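Skumudik Help Desk
Ticket 409: Episode listings and recap pages out of order for "Villberg"
Opened by: Bríd Kinsella
Product: Skumudik listings feed
Status: Open (was Closed, reopened twice)
Opened: July 2024

Bríd Kinsella wrote:
We run a small site for people who follow the evening serials. Since your last update the Villberg pages have been wrong. Episode 14 shows the synopsis for the finale, so anyone who came for a cast interview found out who pushes Hakard off the ferry. I've had complaints. The "spoiler delay" box is ticked and always has been.

Kevin Daly (support) wrote:
Hi Bríd, sorry to hear that. Please clear your browser cache and try again. I'll close this for now but do reply if you still see it.

Bríd Kinsella wrote:
Reopening. I cleared it, and so did my sister Catríona on a different computer in a different county. I can't see how my cache would put the finale on her screen, but we've done it. Same synopsis, same ferry.

Kevin Daly (support) wrote:
Thanks for checking. We've refreshed the feed at our end and it should be correct within the hour. Closing.

Catríona Kinsella wrote:
Reopening on Bríd's behalf. It was not correct within the hour, or by the next morning. What does "refreshed" mean? The cast list has now changed as well. Ó Gríofa, the doctor, is down as a guest in one episode and he's been in it since the first series.
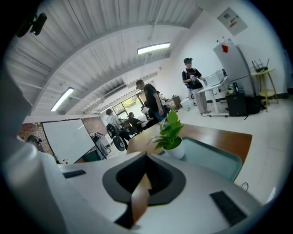
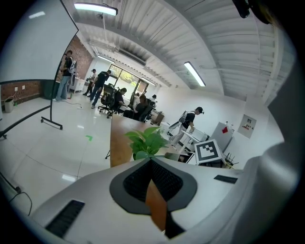
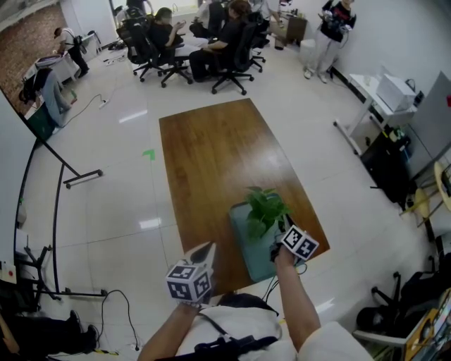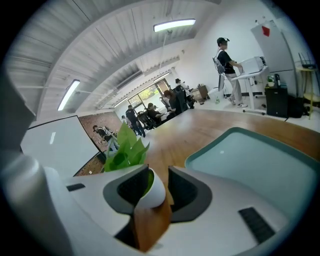

Also, the "next episode" link goes back to the pilot. Readers are writing to us as though we'd done it for a laugh.

Kevin Daly (support) wrote:
I've passed this to our listings team. Could you confirm how many recap pages you have? There is a limit of 1000 on the basic plan and going over it can cause odd results.

Bríd Kinsella wrote:
We're on the larger plan, with a limit of 4000. It's on the invoice. We're nowhere near either. I looked through the help pages for any mention of a limit changing the order of episodes and found none, so I'd like to know where that came from.

Lovisa Blomqvist (listings) wrote:
Hello both, I've taken this over from Kevin. The limit has no bearing on it and I've told him so. What I can see is that the broadcaster put out Villberg in a new running order in June, with the two Christmas specials counted as ordinary episodes. Our feed took the new numbers but kept the old synopses. Your spoiler delay works from the broadcast date of the old number, so it thinks the finale has long since aired.

I've moved the synopses back by two. Please look at episodes 12 to 16 and tell me what you get.

Bríd Kinsella wrote:
12 and 13 are right. 14 is right, at last. 15 has no synopsis at all and 16 has the one for the second Christmas special, with the sleigh. So I'd call that three out of five. I do accept the explanation, it's the first one that matches what we were seeing.

Joris Martens (listings) wrote:
Joining for Lovisa. 15 was held back by a blank line in the file and I've taken that out. 16 is the same fault and will sort itself out at the overnight update. The doctor is a separate matter: he's in our records twice under two spellings, one with the accents and one without. I'm merging them now.

Catríona Kinsella wrote:
15 is there now. I'll believe 16 when I see it. Please don't close this until we've said it's fixed, and could someone look at the "next episode" link, which hasn't been mentioned by any of you yet.

Joris Martens (listings) wrote:
Fair point. The link is on my list for the morning. Leaving the ticket open.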